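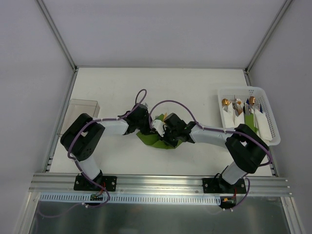
The Man Who Takes Napkins Seriously

Home Food House People Archive

Dec 14, 2022 | By Gumgate staff
115 shares | 47 comments

Tanvir Gamage would like it known that he has nothing against paper towels. "They're fine for a spill," he says, in the tone other people use for distant cousins. At dinner he wants cloth, and he has spent 14 years supplying it to restaurants and, lately, to households that have decided to become the kind of people who own napkins.

We talk across a pile of clean laundry at Drosier, the linen business he runs from the back half of an old shoe store. I had asked for coffee. I got coffee and a napkin, and I was watched until I put it on my lap.

He is a great believer in green. White is what everyone orders first, he says, and then they have tomato sauce in the house and they call him. "Green forgives you. Not beets, though. Beets are between you and your conscience." A green cloth napkin on a white table is the look he'd pick for his own home, with a basket off to one side and nothing clever going on in the middle.

Clever is a sore point. Gamage started out folding for a hotel restaurant called Tamayo, where each table got a swan. He made 2537 of them in his first holiday season, a figure he knows because the manager paid by the bird and they argued over the total. "I can still do one in the dark," he says. "My wife has asked me to stop."

So what should the rest of us be doing? Very little, apparently. He spreads a napkin flat on the table, runs the side of his hand across it once and folds it in half, then in half again. That seems to be the whole lesson. I ask about the corners. He admits that a lot of napkins aren't square, including plenty he sells, and that the trick is to hide the bad corner underneath and keep your voice steady.

My own attempt comes out as a sort of parallelogram. Gamage looks at it for a while. "It'll hold a fork down," he says.

He is firmer about washing. Warm water, no fabric softener ("it's a raincoat for cloth, why would you do that to a napkin"), and out of the dryer while there's a little damp left. Fold them then, stack them, put the stack in the basket. He doesn't iron at home and doesn't care who hears about it. Customers do hear about it, and some of them are shaken.

November was his busiest month yet. Most of the calls came from people hosting a big meal for the first time, and most of them wanted to know how many to buy. He tells them two per guest, one for the table and one for the guest who drops the first one in the gravy. A man called back to complain that every guest had dropped one. "I said, so it worked out."

Before I go I ask whether he has a favorite fold, something beyond the plain square. He thinks about it, glances toward the door as if his wife might be behind it, and reaches for a fresh napkin. It takes him a few seconds. The neck is very good.

Share Print Next story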